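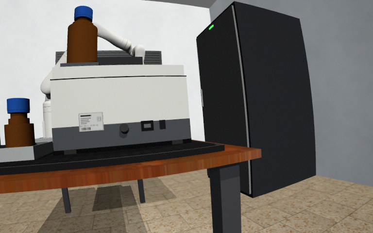
Annual Chemical Storage and Bench Safety Inspection, Clurska Building, Teaching and Preparation Rooms
Date of inspection: 2021-12-23
The inspection covered the storage, labeling and disposal of chemicals in the preparation rooms on the ground floor, together with ventilation and emergency equipment. It was carried out under the site safety rules issued by Sudis and applies to all groups using the building. Bottles are to be returned to the proper cabinet when work stops. The most frequent finding again concerns bottles set down on equipment, as with the brown bottle on top of the white and gray machine and the one beside it. The top of a machine is not a shelf, whatever the bottle holds. Items marked "Action" must be closed by the end of February.

Section 1. Storage

1.1 Flammable liquids kept in the approved cabinet. Satisfactory.
1.2 Cabinet doors close and latch without force. Action. The lower latch in the east preparation room sticks. A work request has been sent to Abou Jaoude, the maintenance contractor.
1.3 Acids and bases stored apart. Satisfactory.
1.4 Spill trays in place under liquids. Action. Two trays in the east room are cracked and must be replaced.
1.5 Nothing stored on the floor, on window ledges or on top of equipment. Action. See the opening paragraph. This item was also open at the previous inspection.
1.6 Total flammable liquid in each room does not exceed 20 gallons. Satisfactory. The posted limit in the west room is faded and should be reprinted.

Section 2. Labels and records

2.1 All containers show the full name of the contents. Action. Several wash bottles in the west room carried initials only. Formulas and initials are not accepted as names.
2.2 Date received and date opened written on each container. Partly met. Dates received were complete. Dates opened were often missing.
2.3 Inventory matches the shelves. Satisfactory. The Fulta inventory system lists 2,545 containers for the building, and the shelves selected for checking agreed with the record.
2.4 Safety data sheets available to all staff. Satisfactory. The paper binder in the corridor is out of date and should be removed, as the electronic set is now the official one.

Section 3. Ventilation

3.1 Fume hoods tested within the past year. Satisfactory. Test stickers were present and legible.
3.2 Sash moves freely and stays where it is set. Action. The sash on hood B slips when raised past the halfway mark. The hood is out of service until repaired.
3.3 Hoods not used for long-term storage. Partly met. Old glassware was found at the rear of hood A, where it blocks the lower vents.

Section 4. Emergency equipment

4.1 Eyewash stations flushed weekly and the log signed. Action. The log for the west room has gaps in the fall term. Supervisors must name a deputy for periods of leave.
4.2 Safety shower reachable and clear of obstruction. Satisfactory.
4.3 Fire extinguishers mounted, sealed and within their service date. Satisfactory.
4.4 Spill kits complete. Partly met. The kit in the east room has no gloves in the large size.

Section 5. Waste

5.1 Waste containers closed when not in use. Action. A funnel had been left in the solvent waste container. Funnels must be removed after each use unless they are of the locking type.
5.2 Waste labels completed at first use. Satisfactory.
5.3 Broken glass kept out of general trash. Satisfactory.

Follow-up

Supervisors should send written confirmation of each closed action to the building safety office, giving the item number and the room. Items 1.5 and 4.1 will be checked again in person without prior notice. Hood B may be returned to service only after a new test sticker has been attached.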